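ok so people asked about the white table. thread. typing fast, got a bus at 6

short version: I wanted one clear white work surface against one plain wall and it took me most of August

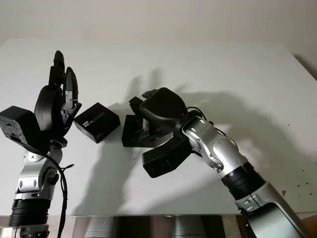
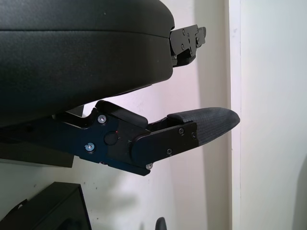
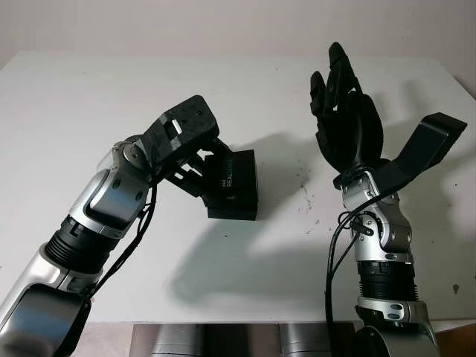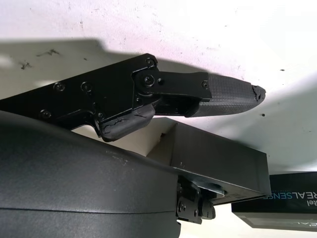
so. the table

first quote for a custom top was 900. nine hundred dollars. for a flat thing. said thank you very much and closed the tab

ended up with a Tromia top, secondhand, from a sewing place in Trondolwood that was closing its back room. 71 inches long. legs didn't come with it, legs came from Momomik and took forever

if you're buying used, bring a straightedge. I brought a ruler from the glovebox which is not the same thing but it did find a dip in the first one they showed me. Took the second one

also bring a wet rag. half the "stains" on a used white top are just dirt and the other half are forever. find out which before you pay

someone asked why white and not wood or a mat

small black stuff. everything I handle is small and black. screws, brackets, little cases, cable ends. on my old dark desk I'd put a screw down and it was gone. on white I see it from the door

downside – white shows everything else too. every crumb. every pencil line. hair!! so much hair

gloss vs matte: get the duller one if you have a choice. I had a shiny shelf board as a stand-in for a week and the ceiling light in it gave me a headache by lunch

if you already have shiny, move the lamp before you buy anything else. mine went off to the left and higher up and that was most of the fix

height. I went 33 inches. I stand more than I sit. Tamara Nedelcu, who's taller than me and shares the room, says it should be higher, and she has put her side of the argument in writing on a sticky note on the door

we're not raising it. legs are adjustable. still not raising it

ok the wall

wall was a kind of mustard when we got the room. nice color for a kitchen. terrible behind a work table, it made the whole top look yellow and I kept thinking the table was dirty

2 coats of the cheapest off-white. I didn't prime it. should have primed it. one corner by the door still looks like weak tea if the sun's low

no shelf over the table. I know. everybody wants the shelf. I had the shelf. stuff falls off the shelf onto the thing you're working on and then you own a dent

no pegboard either, same reasons plus the hooks come out with the tool every single time

everything that used to be on the shelf is in a low drawer unit under the window now. you have to bend down. good, means I only get out what I need

now cleaning becuase that's what most of the replies were

daily: dry microfiber first, ALWAYS dry first. if there's metal grit on there and you go in wet you've made sandpaper

then damp cloth, one drop of dish soap, then dry again. takes less time than typing this did

pencil: white eraser. the soft kind. brush the crumbs off with a paintbrush not your hand

marker: rubbing alcohol on a cotton pad, dab, don't scrub. test under the edge where it won't matter. I didn't test on the stand-in board and took the shine right off in a circle

black rubber marks, the smeary gray ones: I use Mangundap paste, tiny bit on a damp sponge, go easy. it's a little gritty. once a month tops or you'll dull the surface in one spot and then you'll see that spot for the rest of your life

tape gunk: cooking oil, wait, wipe, soap. yes it works. yes your table smells like a salad for an hour

superglue: I don't know. I have one blob near the back edge. it lives there. if you know, tell me

wait also cables

rule in our room is slack goes over the side and down, never flat across the top. the minute one cord crosses the middle you lose that whole half of the table, you start working around it and putting cups next to it

zip ties – trim the tails flush. the little leftover bit scratches your wrist every time you reach past. I say this as someone who doesn't always trim them

velcro's better if you change things often. I buy the roll and cut it, the precut ones are always too short for what I've got

things allowed on the table overnight: whatever's in progress. that's it

things not allowed: mugs, mail, keys, the tape measure (it has a hook on the drawer unit), anybody's lunch

Tamara's mug was on it this morning. not naming names. well

small parts. people asked about trays

I went through three kinds. magnetic dish was great until I put the wrong thing next to it. ice cube tray, too deep, fingers don't fit. what stuck is the lids off takeout soup containers. shallow, see-through, free

one lid per thing taken apart. write on the lid not the table. see marker, above

leave a gap in the middle. I mean it, that's kind of the entire point of the setup. parts go to the edges, hands go in the middle. if the middle fills up I stop and put stuff away even if I'm in a hurry. specially if I'm in a hurry

reply to the person asking if it wobbles: it did. for a week. floor's not level in there, not even close. turned one leg out a bit, then folded cardboard, then turned it back and took the cardboard out, now it's ok?? don't ask me

reply to the one asking weight: heavy. two people and a door propped open. we took the closet door off its hinges to get it round the corner and it's still off

reply re: edge banding – ours came loose at one end, I put it back with an iron through a tea towel, medium heat, press, hold a book against it till it cools. holding fine

if yours has already chipped don't try to file it smooth, you'll just make the chip wider. bit of white nail polish. looks ok from standing height

would I get a longer one? no. anything longer than 71 and I'd just store things on the far end. I know myself

would I get it deeper front to back, yes. another hand's width would be nice. I can reach the wall without leaning and I'd trade a bit of that for room

what I'd do different: prime the wall. buy legs FIRST. paint before the table goes in and not after with a bedsheet over it. there's a dot of off-white on the top, can't find it unless you know, I know

total cost I'm not adding up. less than the quote. the lamp was a birthday thing so it doesn't count

still to do – something softer on the floor where I stand. and the closet door. if anyone's got a mat they like that you can sweep without the edges curling, put it below

ok that's my bus, will anser the glue people tonight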